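Solorau Games: production and live operations meeting
Minutes, December

Present: Sharon Bakilana (chair), Kipchumba Mbwambo (server), Najwa Awad (design), Marcus Haddad (publishing)
Apologies: Nassoro Rweyemamu
Meeting opened at 10.05.

1. Minutes of the previous meeting
Agreed, with one correction. Under item 4, "regional build" should read "release candidate".

2. Plurberg soft launch
MH reported 1,571 registered accounts at close of the test period. Of these, 330 had reached the second map. NA said the drop falls mostly at the guild tutorial, where players must wait for another player to join before they can go on. She proposed a computer-controlled partner for the first match. KM asked whether this would use the existing match code. NA confirmed that it would, with the timeout shortened.
Agreed to build the change for the next test. Final wording of the prompt to be settled by NA.

3. Server faults
KM listed 11 open faults, two of them rated severe. The first causes a player's inventory to load twice after a reconnect. The second affects chat in guilds whose leader has deleted the account. A fix for the first is in review. The second depends on changes to the account service and cannot be dated yet.
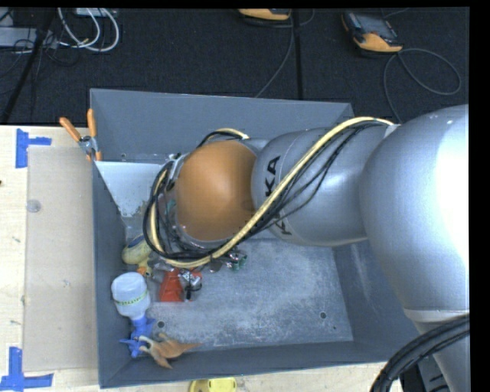 KM asked that no new chat features be accepted until the account work is finished. SB agreed. MH noted that the sticker pack had already been promised to the publishing partner, Pradanix, and will ask whether it can move to the following update.

4. Nam (prototype)
NA circulated a short design note before the meeting. The prototype now runs on the older test phones, but loading between rooms is too slow on all of them. NR had sent written comments asking for smaller texture sets and a fixed limit on enemies per room. Accepted for the next build. The decision on whether to move Nam into full production was held over.

5. Any other business
Store page text for Plurberg needs checking in all languages before the update goes out. SB asked for test builds to be labelled by branch as well as by number.

Actions
NA: computer-controlled partner, prompt wording
KM: inventory fix, estimate for account service work
MH: write to Pradanix on sticker pack; store page text
NR: texture limits for Nam

Meeting closed at 11.20.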